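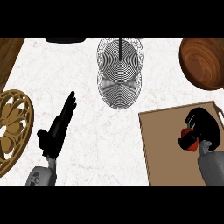
Hortensia Tello wrote in to ask why the Plindudard recipe cards never say how big an onion is, and whether I could please stop pretending that "one onion" is a measurement. She's right, and her note is the reason this release has a whole new column in it. So let's start there.

Plindudard – README

Plindudard is a collection of 2871 home recipes that I've typed up, cleaned and put into one big table. Most came out of community cookbooks, the spiral-bound kind that churches and school bands used to sell, plus a couple of shoeboxes of index cards. I started it because I wanted to search my grandmother's cards for "buttermilk" without getting flour all over them, and then it got away from me.

What's in the folder

recipes.csv – one row per recipe. Title, source, servings, oven setting, and the method as written.
ingredients.csv – one row per ingredient line, tied back to the recipe by recipe_id.
units.csv – my lookup table for turning old measures into grams and milliliters.
notes.txt – me grumbling about handwriting. Skip it if you like!

The onion column

It's called size_guess and it lives in ingredients.csv. When a card says "one onion" or "2 potatoes, peeled," size_guess holds small, medium or large, and grams_guess holds the weight I'd use. I picked these by cooking from the cards and by looking at what the same cookbook says elsewhere (if page 12 says "a large onion, or a cup chopped," I trust that for the rest of the book). Where I had nothing to go on, the field is blank. Please don't read a blank as medium. I did that myself in an early version and the soups came out very oniony.

Where the recipes came from

The biggest chunk is from the Mondura cookbooks, a run of 9 little volumes with plastic combs that have mostly snapped. They're heavy on casseroles and bar cookies. The Brastside cards are the messiest part and also my favorite, full of pickles and things set in gelatin. Then there's the Naqvi box, which is family cooking written down over many years by more than one hand, with the lentil recipes in pencil. The source field tells you which is which.

Things that will trip you up

Oven settings. Plenty of cards say "moderate oven" and leave it at that. I kept those words in oven_text and put 350 in oven_f, so check oven_text before you do any math on the numbers.

Cans. A "can of tomatoes" depends a lot on when the card was written, and most cards don't say. I left cans as cans.

Butter the size of an egg. I went with 60 grams. People have argued with me over this one and I'm keeping it, but it's a single line in units.csv if you want to change it.

Duplicates. The same lemon bars show up again and again with tiny changes. I left them all in and added a family_id so you can group them – I think the small differences are half the fun, and somebody out there might want to trace how the sugar creeps up.

Spelling. The method text is as written, "brocolli" and all. Ingredient names are tidied in name_clean.

How I checked it

I typed everything once, then read it back against the page a few weeks later, when I'd forgotten what it ought to say. That caught a lot of teaspoons that should have been tablespoons. I've cooked around 4 percent of the recipes, mostly soups and cakes, so please don't take the canning ones as safety-tested. The pickles and jams especially are here as history. Look up current canning advice before you put anything in a jar.

Using it

Cook from it, count things in it, make charts, whatever you like. If you publish something, a line saying it came from Plindudard is plenty. Names of the people who sent recipes to the cookbooks have been taken out of the table, apart from where they're part of the title.

Fixes

Send the recipe_id and what you think it should say. A reason helps, but "this can't possibly be a cup of salt" is reason enough. The next update should be out in September, with the rest of the Brastside pickles and, if I can read them, the backs of the cards.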